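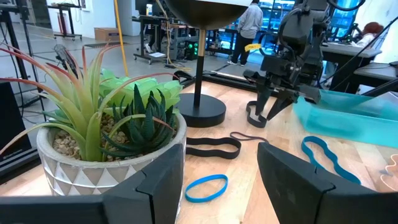

1/ Rubber bands and what the wrist camera sees

A thread on our July result, written for people who train two-arm policies and are tired of soft objects. The task is short to say: pick up the rubber bands from the table and put them in the teal bin. We have worked on it for longer than I want to admit.

2/ Why rubber bands

A cube has the same shape when you come back to it. A rubber band does not. It can lie as a flat oval, as a long narrow loop, or wavy like the teal-blue one near the bin. Very often the fingers close on one side of the loop, and the other side decides where it wants to go.

3/ The question

We had a simple policy, Remum, which looks through the wrist cameras and gives the next short piece of motion for both arms. It was good with wide bands and weak with thin ones. My colleague Raluca Chiriac asked whether the policy was bad at grasping, or only bad at choosing where to grasp. These are two different illnesses and they need different medicine.

4/ The data

We collected 400 demonstrations by teleoperation. The table was not cleared for them. The planter and the lamp stayed in place, and people continued to work in the room behind. I insisted on this a little. A policy which has only seen an empty background is a policy which will surprise you later.

5/ The method, part one

For each demonstration we marked one thing by hand: the point on the band where the fingers first closed. No outline of the band, no colour, no name of the object. Only this point, drawn in the wrist view a short time before contact. Marking is boring work, but it goes quickly with tea.

6/ The method, part two

Then we trained a small extra head, which we call Serkari, to predict this point from the same picture the policy receives. The policy gets the prediction as one more input. The rest of the network is the same, and the training time is nearly the same. We were careful to change only this.

7/ The test

168 trials for each version, with the same starting layouts for both. Before each trial one person placed the bands following a printed sheet, and this person did not know which version would run. A trial counted as good only when every band on the sheet was in the bin before the time limit. One band left on the wood means failure.

8/ The result

On wide flat bands there was no difference that I would defend in front of a reviewer. On thin bands the version with Serkari was clearly better, and it also made fewer second attempts. So Raluca's suspicion was right, at least for our table: the grasping was mostly fine, the choosing was not.

9/ What surprised me

I expected the low-contrast bands to be the hardest, for instance the pale pinkish one on light wood. They were difficult, yes, but the worst case was a band partly hidden by our own finger. Each finger takes a big part of the wrist view, and near the moment of contact it covers exactly the place you would like to see.

10/ What we tried for this

Elaine Paiva suggested giving the policy the predicted point from 4 steps earlier, together with the current one. It is almost too simple to write in a paper. It helped with hidden bands and it did not hurt the others. We tried a longer memory too, and there the arm became slow to correct itself when a band moved.

11/ Two arms

Some of you will ask why there are two arms for such small things. Bands placed close to the bin are awkward for one arm and easy for the other. We did not tell the policy which arm should go. It learned a preference from the demonstrations, and sometimes both arms start towards the same band, then one of them waits. I would like to say this is cooperation, but I have no evidence for that word.

12/ Things which do not work yet

Two bands lying across each other. A band that stands up on its edge also gives trouble: the predicted point jumps between the upper part and the lower part, and the fingers follow it like a nervous person.

13/ A negative result, for completeness

We also trained with 200 of the demonstrations, to see if the marked point could replace half of the data. It could not. The choice of point stayed reasonable, but the motion after the grasp became poor, and bands were released too early, over the rim of the bin. The point tells you where to go and very little about what to do afterwards.

14/ Comparison with Bolger

Several people wrote to me about Bolger, our older method with a full mask of each object. I still like it for rigid parts. For bands, the masks were often broken into pieces where the loop is thin, and every piece was treated as a new object. We will put the comparison in the appendix, including the layouts where Bolger wins.

15/ What is next

The same idea on cable ties and short strings, in a project called Prevari. The marking tool needs some cleaning before I can share it, mostly my own variable names. If you have wrist-view data with thin soft objects and you are willing to mark a few contact points, please write to me. I answer slowly, but I answer.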